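The Long Road to a Robot That Can Stack a Cup

Last updated: 19/12/2019
8 min read

The first thing the people at Vurkley will tell you is that the parts list fits on one sheet of paper. The second thing, if you stay past the coffee, is that the sheet has been revised so often that it no longer matches anything on the bench.

Vurkley is a shared workshop above a tile showroom. Members pay by the month and get a locker, a key and a say in which machines get fixed first. In February a small group of them set out to build a pair of robot hands that would learn household chores by copying people. They called the project Nesto. The pitch, pinned beside the laser cutter, promised a home helper anyone could put together over a long weekend for $1,812.

I have been reading pitches like that for most of my working life, and I went in expecting to be let down. I was, though in a different place than I thought I would be.

The idea behind Nesto is simple enough. Programming an arm to pick things up is slow and dull work, so you skip it. A person takes a gripper in each hand, does the chore, and the computer records every move. Do that enough times, the theory goes, and the software can work out the chore for itself and pass it along to a motor-driven arm. The members like to say that the robot goes to school. They say it often enough that I stopped writing it down.

What the pitch left out was how much of the work is schooling. The grippers were printed, assembled and closing on things within four weeks. Everything since then has been repetition. You sit on a chair with a cable trailing off each wrist and you move objects from one place to another, and then you put them back and move them again. There is a log for each session, with a column for "good," a column for "bad" and a column headed "who knows." The last one is the fullest.

The money went faster than the time. That $1,812 covered the motors, the plastic, the cables and a secondhand computer. It did not cover the second computer, the replacement motors, or the frame that holds everything steady. It also assumed that you already owned a 3D printer and had a friend who could solder. When I asked for the true total, I got a long look at the ceiling and then a figure for the frame alone, which I was asked to keep to myself.

Then there is the software. Nesto runs on a package called Grolura, which is free, and which the group praises the way people praise a difficult relative. Installing it took three evenings. An update in the fall broke the part that tells the left hand from the right, and for a while every recording came out as a mirror image of what had been done. The fix was a single line in a settings file. Finding the line took longer than installing the program.

None of this is a scandal. Hobby projects run over and hobby software breaks. My quarrel is with the word "home." A robot for the home ought to be something that a reasonable person could build in one and then use in one. Nesto needs a solid table, a lot of floor, steady lighting and patient company. One member tried to run a session in his kitchen. He gave up when the morning sun came around and the tracking lost both hands at once.

The chores have shrunk, too. The original list had laundry on it, and loading a dishwasher. By summer it was down to wiping a counter. These days the work is mostly with paper cups, which are cheap and light, and don't break when the software changes its mind.
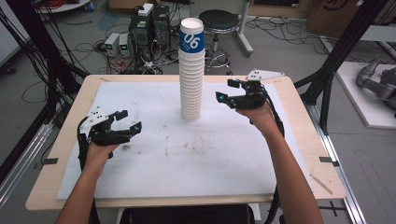

Cups are a fair test, I was told, and I believe it. They nest tightly, they crush if you squeeze too hard, and they slide if you don't squeeze hard enough. A person learns the right pressure as a toddler and never thinks about it again. The software has to be shown, and shown again, and it has no way of saying which part it failed to follow. I tried a session myself and found it harder than it looked. My wrists ached and I knocked over a good deal. Two of my attempts went into "good," which I suspect was politeness.

On my last visit, the group ran the recordings back through the arm. It picked up a cup, carried it across the table and set it down on its side. They ran it eight times. The best of those runs ended with the cup upright and the arm pressing on it long after it should have let go. There was some applause. I clapped as well, and I am still not sure what for.

It would be easy to compare all this with Karam, the kit that sold out its first batch on the strength of one very smooth video. Karam's buyers are still waiting for the part that does the learning. Next to that, Nesto looks almost noble – the failures are in the log and anybody with a key can read them. I asked whether the promise of a long weekend might come off the wall. The answer was that it had been discussed, and that there was some feeling for changing it to "several."

I would settle for a new price. The old one is still up there in thick marker, and a new member joined last month because of it. She had already ordered her motors.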